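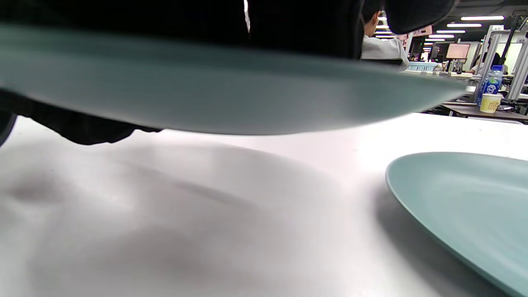
Trustwood Releases Skenatine, a Hand-Held Gripper Kit for Recording Everyday Table Tasks

March 2023 – Trustwood is happy to announce that Skenatine, its hand-held gripper kit for teaching robots household jobs, is now open for orders. A person holds the gripper, does the chore at a normal pace, and the camera on the tool records the whole thing from the gripper's point of view. No robot arm has to be in the building.

We've been living with Skenatine since October, and we are thrilled with how it has held up! Our team has recorded 3,000 demonstrations, most of them with plates, cups and bowls on plain office tables. Plates were the hardest (wide, smooth, and quick to fill the camera's view), and they taught us the most about finger pads.

"My first stack of plates took me forever, and by the afternoon I was chatting while I worked," said Zoi Raptis, who leads recording at Trustwood. "I love that you can hand it to a new person and they just start."

Each kit includes one gripper with camera, two sets of finger pads, a charging dock and the Cenow software for sorting and trimming clips. The gripper runs almost 44 minutes per charge. Cenow also flags clips with heavy motion blur, so you can keep them or record again.

The first batch is 400 kits, with shipping to labs and small robotics companies in 33 countries. Replacement pads are sold separately.

Questions about orders and loan units go to Weronika Sobczak at the Trustwood press desk.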